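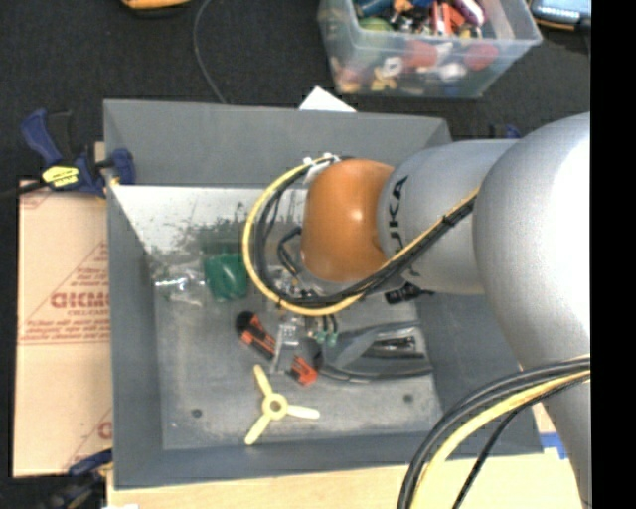

Returns and Mixed Goods: Notes After the First Season

4/10/25

The returns department at Lykkegaard has, for as long as I have been employed there, been organized around the sorting table. Goods came back from the shops in whatever condition the customer had left them, and a person with gloves and a good memory decided where each item should go. Since August of last year a part of that work has been given to a robot cell, known internally as Movitz. Several readers of this blog have asked what the change has meant for the staff. I have been given permission to write about it, and the views expressed are my own.

The department handles some 3,000 items in an ordinary week. Toys, small tools, household parts and items still in their plastic wrapping arrive together, and the mixture is what makes the work difficult. A line that handles only one kind of box can be automated with little discussion. A bin in which a toy lies next to a tool and a piece of crumpled clear plastic is another matter. Clear plastic remains the most frequent cause of a stop, and glossy surfaces come second.

Under the previous arrangement, ten members of staff worked at the tables in two shifts. The number has remained at ten. The duties, however, are no longer the same. Four persons now prepare bins, attend to stops and review the items that the arm has set aside. The other six work with inspection and repair, a task which for many years was done only when time allowed. Management stated at the outset that no position would be removed during the first year, and this commitment has been kept. What will apply in the second year has not been announced, and it would be wrong to claim that the matter is not discussed at lunch.

Bergþóra Fogh, our shift leader, was responsible for the training. Her plan provided for two days of instruction per person, which proved to be too little. The written material from Fistero, the firm that supplied the control software, assumed a reader who had worked with industrial arms before. None of us had. Ms. Fogh rewrote the manual over the following weeks in plain language – the present version has 141 pages, and the section on clearing a stop has been copied and hung beside the cell. New staff are asked to read that section first.

The physical side of the work has improved. Reaching to the bottom of a deep bin several hundred times in a shift is hard on the lower back, and complaints of this kind have become fewer. Complaints of another kind have taken their place. Those who attend the cell describe a tiredness that comes from waiting and watching, and from being called upon at irregular intervals. Rotation was introduced in response. No person now attends the cell for more than two hours at a time, although the schedule is difficult to maintain when someone is absent.

A further point concerns judgment. Þröstur Hviid sorted returns by hand for many years and could tell by weight whether a battery had been left inside a toy. The system has no such sense at present. For a time his corrections were entered as errors in the weekly report, as they disagreed with the sorting category assigned by the software. He raised an objection, in writing, and the report was changed. Corrections made by staff are now listed under a separate heading and sent to Fistero once a month. I consider this the most important improvement of the entire season, and it cost nothing.

It should also be recorded that the cell is slower than an experienced sorter. On a good day it completes 100 items in the time in which Mr. Hviid would have completed considerably more. Its advantage is that it can continue through the evening, when the department was formerly closed. Items that stood untouched overnight are now partly sorted when the morning shift arrives, and the first hour of the day has become calmer as a result.

The sister department at Elalville is to receive a similar cell. Ms. Fogh has been asked to assist with the preparations and has requested that two members of the local staff spend a week with us beforehand. She has also asked that the rotation schedule be in place from the first day. A reply is expected before the summer holidays, and I will report on it in a later post.

14 shares | 6 comments

Related posts
Reading a Shift Schedule Without Losing Your Temper
Gloves, Sizes and the Supply Cabinet
Why the Repair Bench Was Moved
Questions From Readers: Evening Work

Contact | Copyright, all rights reserved | Back to top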